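Search this site
Enter keywords

The Slow Business of Valerian
By Barbara Górecki
August

My grandmother kept valerian root in a biscuit tin, and you always knew when she had opened it. The smell is hard to explain to anyone who has never met it (old socks and wet earth comes close, with something sweet behind it), and it got into the curtains and stayed there until the next washday. She took it as a tea before bed, a small cup with honey, and if you asked her whether it worked she would look at you as though you had asked whether soup worked.

I thought of that tin a good deal on the train to Dernenau, where Ryszard Nowakowski has been growing medicinal plants for 21 years on the land he bought from a retired dairy farmer. Valerian is his main crop, though he has lemon balm as well, and a patch of hops that he claims to have planted mostly for the look of them. The farm is called Wróbel, meaning sparrow, and there are plenty of those about the place too.

He dug up a plant for me within minutes of my arrival, before I had even put my bag down! What you want is underneath, a pale tangle of roots as thick as a horse's tail, and it hardly smells of anything when it first comes out of the ground. The famous stink arrives with drying, when some of the compounds in the root break down. Ryszard dries his slowly and at a low heat, and he is very particular about it, to the point of getting up at four in the morning to check the shed.
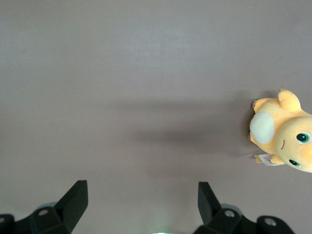

A pale yellow soft toy with a rounded belly.

People have been taking valerian for sleep for a very long time, and you would think by now somebody would have settled the matter. They haven't quite. Some trials have found that people drop off a little sooner, others have found no difference from a dummy pill, and a fair few were too small to tell us much either way. Part of the trouble is that one bottle may be nothing like the next. The soil, the age of the plant, the drying and whatever the root is soaked in afterwards all leave their mark, so two studies of "valerian" may have been looking at rather different things.

Ryszard sells most of his harvest to Nerkine, a small firm that makes tinctures and a night-time tea called Oto. They test each batch and send back the ones that fall short. Last year they returned 4 out of 31, and he was gloomy about it for weeks, and then he changed the way he washes the roots and cheered up again.

I asked him, over a very good plum cake, what he says to visitors who want to try it. He tells them to talk to their pharmacist first, particularly if they already take something for sleep or for nerves, and he won't sell to anyone who is pregnant. He doesn't promise anybody a good night. He drinks the tea himself in winter and forgets about it in summer, when he is too tired from the fields to need any help.

I came home with a paper bag of dried root, and my neighbour across the landing has already asked, very politely, whether there might be something wrong with the drains.

We use cookies to improve your visit. Accept all | Manage settings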